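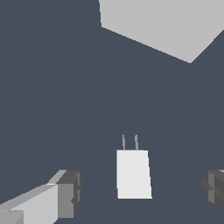

Goludby, 21/07/2018

I am testing Kavum, the gripper simulator from Pravano. The trial is 30 days and I am on day 16, so here are my notes in a short thread.

First task in the kit: a small white block with two thin prongs, like a plug with the pins up. One finger goes on each side of the block, then close and lift. Everything is gray on dark blue-gray. No shadows, no texture.

I thought I would dislike such plain graphics. But my old laptop runs it without trouble, and for practicing the approach I don't miss the shadows so much. For judging height I miss them a lot.

Installation took me 45 minutes. Most of this was one missing library which the manual mentions only on page 7. Please, Pravano, move it to page 1.

The good part is the contact settings. You can change friction for each finger separately and save it with a name. In Hegazy, which I used before, I had to edit a text file every time.

The weak part is the camera. When you come close to the object, the fingers go out of the view at the sides. You can move the camera, but it does not remember the position after restart.

Driss Abdelaziz asked me if it works with a joystick. Yes, but the buttons are mapped strangely — "close" and "reset" are neighbors. I have pressed the wrong one many times.

Price after the trial is per seat, and there is no student price yet. Support wrote me that one is planned for September. I will wait for it before I pay.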